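How to get a white worktable clean again (and keep it that way)

Posted Wednesday, quick one, I have 11 other things to do today.

We have a bunch of white tables in the big room at Munro and they show everything. Pencil, coffee, glue, gray smears from sleeves. I wrote the steps on a card for the Ellar room last May and the card is gone, so it goes on the site now.

What you need

Two microfiber cloths, one for wet and one for dry
Dish soap, plain
Bucket of warm water
Baking soda
Rubbing alcohol for marker
Old plastic card for scraping
Melamine sponge, only if nothing else works

I use the Liltden soap as it's what's under the sink. Any will do.

Step 1. Clear it

Everything off the table. Yes even the heavy stuff. If you clean around things you get a clean table with outlines on it and then you do the whole job twice.

Put it all in a box, not on the floor. Stuff on a dark carpet gets stepped on.

Step 2. Dry wipe

Crumbs and dust first, dry cloth. Long strokes, one direction, toward you, hand at the edge to catch. Do not push it off the far side onto the carpet. Dark gray carpet shows white crumbs just as bad as the table shows coffee, ask me how I know.

Step 3. Soap

A squirt in the bucket, wring the cloth till it stops dripping. Wipe the whole top, then the edges. Edges get skipped every time and that's where the hand grime is.

Rinse the cloth, go again with clean water. Soap left behind goes tacky and grabs dirt by the next day.

Step 4. The stains that are left

Coffee or tea rings – baking soda and a few drops of water, make a paste. Leave it 5 minutes. Wipe, don't scrub.

Ballpoint and marker – alcohol on a corner of the cloth, dab it. Turn to a clean bit of cloth often or you just move the ink around. Windows open. Keep it off anything painted untill you've tried a hidden spot.

Glue and tape gunk – plastic card held flat, go slow. Then soap. No metal blades, there's a scratch on one of the Vumau tables from that and it will be there forever.

Gray scuffs – usually comes off with the paste. If not, melamine sponge, very light. It takes the shine off if you lean on it.

Step 5. Dry it

Dry cloth, whole surface. Air drying leaves streaks. Get down low and look along the top toward the light, you'll see what you missed. Looking straight down you see almost nothing.

If the top looks a bit green or yellow when you're done, check the lights before you start over. I went over one table a second time for that. It was the bulbs.

Step 6. Do the gap

Where you have a second table next to the first there's a thin gap and it eats everything. Pencil shavings, paper bits, screws. Pull the tables apart, wipe both edges, vacuum the carpet underneath, then slide them back. Lift a little when you slide so the feet dont drag the carpet.

White top, dark carpet, another white surface off to the right with the gap between them:

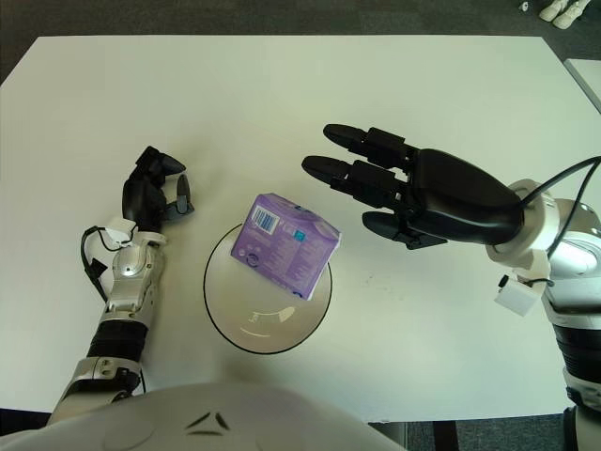 Step 7. Keeping it clean

Damp wipe at the end of the day, dry cloth after. Coasters. Scrap paper under anything with ink or glue. Full soap wash once a week, paste only when there's a stain.

Wash the cloths without fabric softener, it makes them smear. Hang them up to dry, not balled up in the bucket.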